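Tunirbridge College, Department of Engineering Technology
Introduction to Robot Manipulation, Handout 14
Simulated tabletop work: grasping, lifting and reporting
Issued Nov 25, 2025

Purpose of the session

Students will work in pairs in the simulation laboratory, Parside Building, Room 29. Each pair will plan and record a series of grasps on household objects placed on a table. Handout 11, on joint limits, should be read beforehand. Planning files are kept in the course folder under Herkosau, the name of this term's simulated room.

1. Long, narrow objects

A remote control is a suitable first object. Its sides are easy to reach, but a grasp near one end leaves most of the length unsupported. Pairs should state in the report where along the body the fingers make contact and how far the object leans from upright.
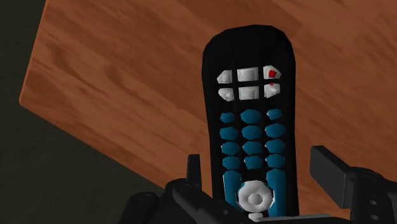 Weronika Malinowski asked whether a grasp counts as valid if the object turns slightly between the fingers. It does, provided that the turn is recorded and the object is not dropped before the hold period ends. The hold period is 25 seconds of simulated time.

2. Planning the approach

The arm must reach its target without touching anything else on the table. Tall or branching items, such as the candle holder and the antlers of the skull mount, call for a wide margin. The open flaps of the cardboard box are to be treated as solid. The gripper should be fully open before the final descent begins.

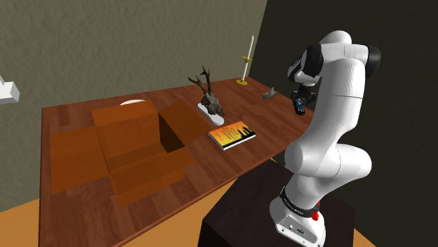

Could the same path be used for every object, with only the last few inches changed? Jadwiga Stępień raised this point in the February section. A shared path is permitted, but it must be checked again for each target, and the check must appear in the log.

3. Lifting and carrying

Once the object is clear of the table, the arm should pause before moving sideways. Students should note the tilt of the object during the pause. Flat items lying nearby, including the book, may be passed over but not touched.
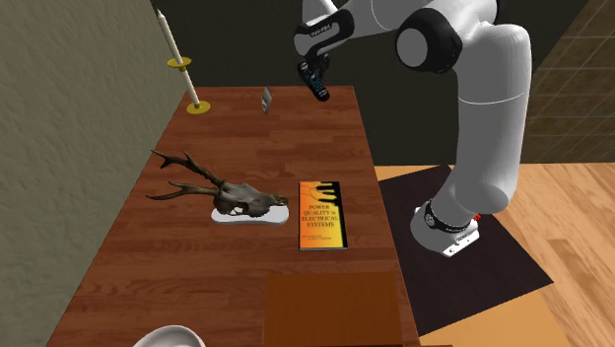
Source: Gündoğdu Simulation Laboratory, course image archive. For classroom use only.

Contact between the arm and its own base is recorded as a fault, even where the object is delivered correctly. Runs that end in a fault may be repeated once. Both logs must be handed in.

4. Report

Reports are limited to two pages, excluding logs. Use random seed 1116 for the graded run and write it on the first page. Late reports are covered by Section 6 of the syllabus.

Reading for the next session: course reader, Chapter 5, on placing objects in containers.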